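To: Sastdale facilities list
From: Sarmīte Grigaitė
Date: 10 March 2022
Subject: Re: Table coverings and loose leads in the main workroom

Dear all,

Thank you to those who replied to the notice on table coverings. I have quoted the enquiry from the Gevent group in full, as it raises two matters that concern every group using the workroom.

> Could the list please confirm whether the fabric sheets
> are to stay on between bookings, or be folded and put
> away by the last group out? Ours has been left both ways.
> We would also like to know who is responsible for the
> extension leads on the floor near the work tables.
> Priedītis, for Gevent

The sheets are to stay on. They should be clipped along the far edge, smoothed by hand and left in place for the next booking. Cleaning cloths are to be returned to the cupboard at the end of each session. Replacement sheets have been ordered from Flusik in lengths of 700 cm, to be cut as required, and the colour may differ slightly from the present green.
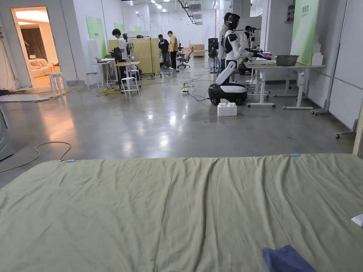
With regard to the leads, responsibility rests with the group that has the booking. Any cable not in use is to be coiled and hung up. Power strips should be placed against a wall or beneath a table wherever the work allows, and a clear path at least 100 cm wide must be kept to the doorway. Storage boxes are to be kept out of that path as well.

Stools may be moved freely during a booking, but should be returned to the workstations afterwards. Requests for additional clips should be sent to me directly and not to the list.

The revised room guidelines will take effect in June. Item 9 covers floor leads, and comments on the wording are welcome until then.

Yours sincerely,

Sarmīte Grigaitė
Facilities Coordination, Sastdale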